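Orchard notebook, Letby block
March, Friday

On site 7:40, overcast, ground soft between the rows but firm enough for the small cart. Dzintra and Jayson already in the pear rows when I got there.

Grafting, apple row 4. Finished the last of the topworking on the old trees. Bark is slipping on the south side of the row only, so I did bark grafts there and left the north end for next week. Two scions per stub on everything over wrist thickness. Used the Yadav scions from the cold room, not the Barkanby ones, which had dried out at the tips. I cut a few Barkanby sticks back to the third bud and the cambium was still green, so they are not lost. Rewrapped them in damp newspaper and put them on the bottom shelf. Somebody please don't move them up next to the fan again.

Total grafts on the row sheet is now 459, counting both stubs on the forked trees. Last year's sheet counted trees, so the two can't be compared directly. Laimutė wants it by stub from now on and I have changed the heading.

Wax. The new batch is too brittle. It cracked on the first cold morning on the trial stubs by the gate, mostly where it crossed the edge of the bark. Went over those again with the old tin. Rasmus thinks we were short on tallow. He is going to melt it down and add more, and test it on prunings before it goes anywhere near a tree.

Rootstocks. 400 came in on the morning truck, bundled in fifties. Opened one bundle and the roots were good, no mold, a bit of soil still on. Heeled them all in along the hedge, tags facing the path. The tags are paper and won't last, so Jayson is writing zinc ones. 100 of these are promised to Justinas for the nursery beds and should come off the hedge end first. The rest stay with us for bench grafting and for filling the gaps in row 9.

Plums. Buds on Drusader are at white tip on the lower trees and still tight at the top of the slope. Same pattern as last spring, when the low ones got caught by frost and the high ones cropped. I'd still like to try whitewashing the trunks on the bottom row to see if it holds them back a few days. Laimutė is not convinced. She says to spend the time thinning the hedge at the bottom corner so the cold air can drain out. We could do both, but the hedge has to be cut before anything nests in it, so that goes first.

Found canker on one plum, third from the end, on a limb we shortened in winter. Cut back to clean wood and burned the piece. Wiped the saw with alcohol before and after. That tree needs looking at again when it leafs out. No more winter pruning on the plums, please. I have written this on the shed door as well.

Pears. Dzintra finished tying down the young leaders. Some of the string is tight already, loosen it in June. Vole damage on the inside of two guards where grass had grown up. Pulled the grass and pushed the guards down into the soil.

To do:
Sharpen both grafting knives, the small one has a nick
More rubber strips, nearly out
Finish north end of row 4 when the bark slips
Zinc tags on the hedge before it rains
Ask Justinas what day he wants his rootstocks
Check wax test with Rasmus

Left at 4:15.

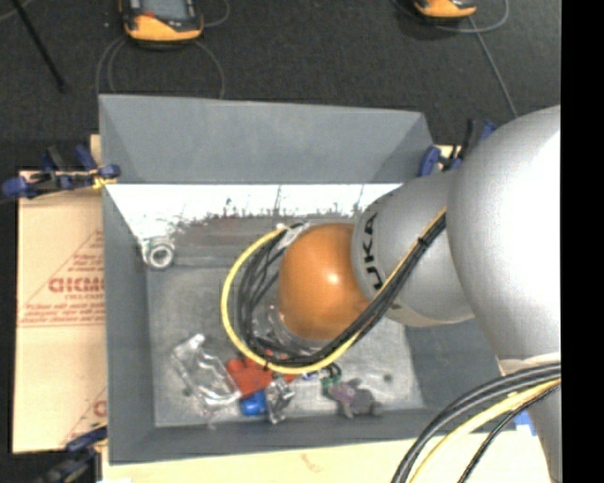 KUKA arm over the gray bin.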